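Fultwood, ground-floor kitchen — inspection checklist, February
Inspected by: Selina Egger. Item owner: Norbert Balogh.

1. Worktop fixed, no lifting at joints. Pass.
2. Sealant at sink rim continuous. Pass, small gap at rear corner, reseal at next visit.
3. Sink waste and overflow clear. Pass. Strainer to be lifted and cleaned weekly. 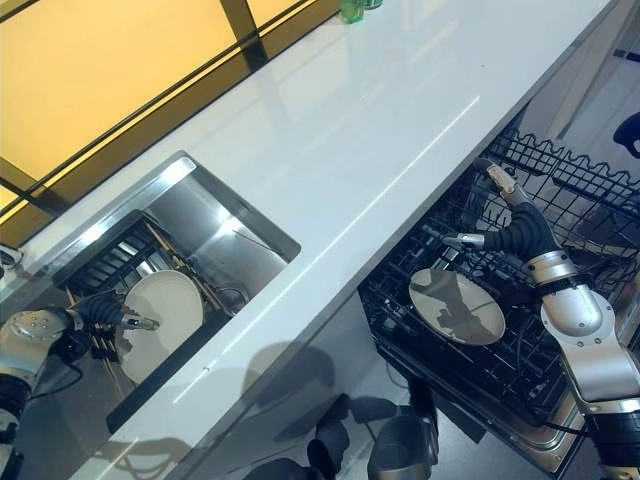
4. Dish rack stable under load. Pass. Plates upright, one per slot. The rack stays in the sink — not on the worktop, where it drips towards the window.
5. Dishwasher upper rack runs freely on both rails. Fail. Left runner stiff over the last 3 cm. Norbert to replace.
6. Dishwasher racks pushed in and door shut when unattended. Trip hazard. Reminder issued at 19:00 handover.
7. Window bars and glass secure. Pass.

Reinspect item 5 once the runner is fitted. Ref. 355.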